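Bon, petit fil sur ce que je fais de mes journées depuis juillet, parce que ma mère croit toujours que je « répare des robots ». Je n'ai jamais réparé un robot de ma vie. J'apprends des gestes à un bras, en les faisant moi-même, avec une pince dans chaque main. 1/11

Le principe : une pince tenue à la main, une caméra dessus, et je fais la tâche comme le bras devra la faire. Ouvrir, approcher, serrer, poser. Et on recommence. La série en cours compte 936 démonstrations, dont 200 rien que pour les boîtes alimentaires (oui, les boîtes à clips, celles du frigo). 2/11

Au début j'allais beaucoup trop vite ! Vesna Golob, qui relit mes prises chez Dovix, m'a renvoyé ma première série avec un seul commentaire : « tu cuisines ou tu montres ? » J'ai ralenti. Un geste qui me paraît ridicule de lenteur, elle le trouve encore un peu nerveux. 3/11
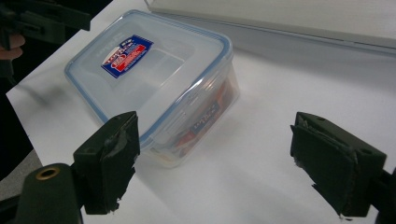

Le plus dur, c'est l'approche. On a envie de foncer sur l'objet et de corriger au dernier moment, comme on fait tous avec nos doigts. Sauf que si je corrige au dernier moment, le bras apprend à corriger au dernier moment, et lui il tape dans le bord. Donc j'ouvre grand, je m'aligne, et seulement après j'avance. 4/11

Le plastique transparent, parlons-en. Les reflets du plafonnier sur un couvercle, c'est l'enfer pour la caméra. Jianhua Lei me dit de varier l'angle de la boîte à chaque prise : de travers, droite, presque au bord. Je varie, je varie, je rêve de boîtes de travers. 5/11

Et les mousses des doigts ! Ça s'effiloche à une vitesse folle. J'ai demandé s'il fallait les changer dès que ça pelait un peu, réponse de Jianhua : non, tant que ça accroche on garde, le bras aura des mousses usées lui aussi un jour. Pas bête. 6/11

À deux mains c'est encore autre chose. La gauche tient, la droite déclipse, et ma gauche s'ennuie, alors elle bouge. Prise jetée. J'en ai jeté 19 dans la même matinée, j'étais d'une humeur charmante. 7/11

@ ceux qui demandent pourquoi on ne pilote pas directement le bras à distance : on le fait aussi, avec Vodanness, le poste de commande du labo. C'est bien pour les charges un peu lourdes. Mais pour les petits clips je ne sens rien à travers les manettes, je force toujours trop. 8/11

Wiroj Sitthichai, lui, est très fort à distance, il ferme un couvercle en trois mouvements pendant que je cherche encore le coin. On a fait un concours. Je ne donnerai pas le score. 9/11

Prochaine étape, les sachets. C'est mou, ça glisse, ça change de forme dès qu'on le touche, j'ai déjà mal aux poignets. Si quelqu'un a un bon exercice pour les avant-bras, je prends ! 10/11

Je réponds aux questions ce soir après le dîner. Et maman, si tu lis ça : je ne peux toujours pas réparer ton aspirateur. 11/11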